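Folding dark work pants so they don't come out twisted
Laundry & Ironing > Folding
Posted February 11, 2026 by Yakubu

I fold uniforms for a small catering outfit and most of it is black pants and navy cloths. The aprons and shirts are fine. The pants are what I can't get right. One leg always ends up longer than the other, and by the time I have a stack it leans over.

I used to fold on the bed. Now I have a white table on beige carpet, with a power strip on the white rail beside it for the steamer when I need it.

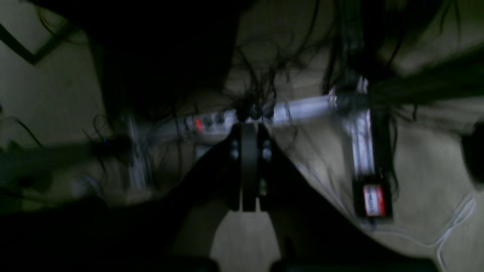 Rail and power strip, with the carpet below.

Two things I'd like to know. Do I fold pants the long way first or the short way first? And is there a trick to getting the wrinkles out before folding, without ironing every pair? I don't have time to iron everything. I did 189 pairs in September and ironed maybe the worst of them.

2 replies, 1,584 views

Kalar
Long way first. Always. If you fold short first the legs slide apart and you're chasing them.

For the wrinkles, shake it. Pick the thing up by one point, let the rest hang, and give it a couple of hard snaps. The weight of the cloth pulls a lot of the small creases down. Let it hang for a few seconds before you put it on the table. Dark fabric hides wrinkles when it's bunched up, so look at it against something white while it hangs.
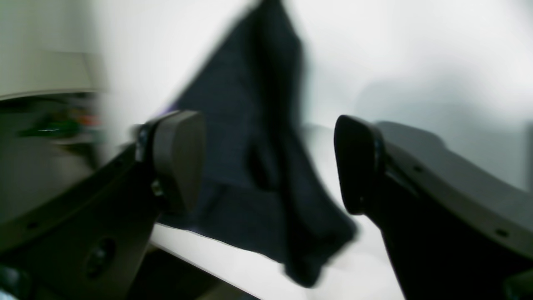 Comfort Issahaku
I agree with Kalar about the long way, but I'd add that how you lay them down matters more than the fold. I worked in a hotel laundry and we did it like this:

Hold the pants by the waistband and bring the two legs together so the side seams sit on top of each other. Check the seams at the hem, too. If they don't match at the hem, your legs will come out uneven no matter what you do later.

Lay them lengthwise along the far edge of the table. You get the whole near side free for folding toward yourself. Take hold of both ends and pull gently until the fabric is flat. Don't yank, or the waist goes crooked. Then run your hand down the middle.

Bring the hem up to just below the waistband, then fold once more toward you. If your shelf is narrow, fold in thirds.

If one end is still bunched after you pull, pick that end up and set it down again. Smoothing over a bunch only presses it in.

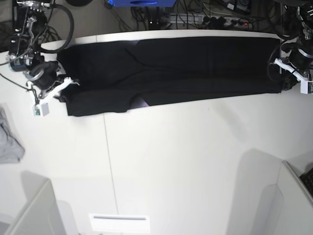 Follow-up from Yakubu
Thanks both. I was matching the waistbands and never looking at the hems, so that's probably my long leg problem. Does the same order work for pants with a stretch waist? Some of the newer ones are Iltasex and they curl at the top.

Comfort Issahaku
Yes, same order. Fold the curled part under and put those at the bottom of the stack.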